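Rechercher sur le site Tapez un mot-clé OK

Évier inox : calcaire, odeurs, rayures, les trucs en vrac

Vite fait avant le week-end, parce qu'on me repose toujours les mêmes questions. L'inox c'est solide mais ça marque. Calcaire surtout. Chez nous l'eau est très dure, deux jours sans essuyer et c'est blanc partout.

Traces de calcaire : vinaigre blanc tiède, une éponge douce, laisser 30 minutes, rincer. Pas plus longtemps. Et jamais de javel avec le vinaigre, JAMAIS, ni juste avant ni juste après.

Toujours frotter dans le sens du brossage. Pas en rond. Sinon micro-rayures et là c'est foutu, enfin presque. Paille de fer interdite.

Odeurs qui remontent : bicarbonate, 2 cuillères à soupe dans la bonde, puis une bouilloire d'eau bien chaude mais pas bouillante (les tuyaux PVC n'aiment pas). Le siphon, à démonter de temps en temps. Bassine dessous !! J'ai oublié une fois, j'ai épongé tout le placard.

Évier à deux bacs : faire le petit aussi, on l'oublie. Et la cloison entre les deux, la graisse s'y dépose sans qu'on la voie.

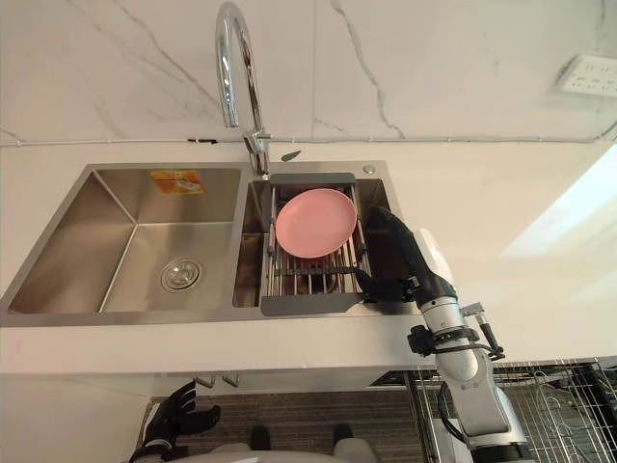 Maryvonne trouve que le vinaigre ne suffit pas sur les vieux dépôts et qu'il vaut mieux de l'acide citrique, une cuillère à soupe par litre, en gardant le chiffon imbibé posé dessus. Elle a raison pour le tour de la bonde. Par contre attention au marbre et à toute pierre calcaire autour, ni vinaigre ni citrique, ça attaque et la tache reste.

Étiquettes et restes de colle : un peu d'huile de cuisine, attendre, gratter avec l'ongle ou une vieille carte de fidelité. Liquide vaisselle ensuite.

Robinet : dévisser l'embout, le faire tremper dans un verre de vinaigre. Bien noter l'ordre des joints. Pour le bec, un sachet de vinaigre tenu par un élastique, ça marche aussi.

Pour la brillance, trois gouttes d'huile sur un chiffon sec. J'ai essayé la pâte Flaler, correcte mais il faut rincer longtems. Le savon noir fait pareil.

À lire aussi
Plaque vitrocéramique : enlever le sucre brûlé
Détartrer la bouilloire sans odeur
Joints de carrelage noircis
Planche à découper qui sent l'oignon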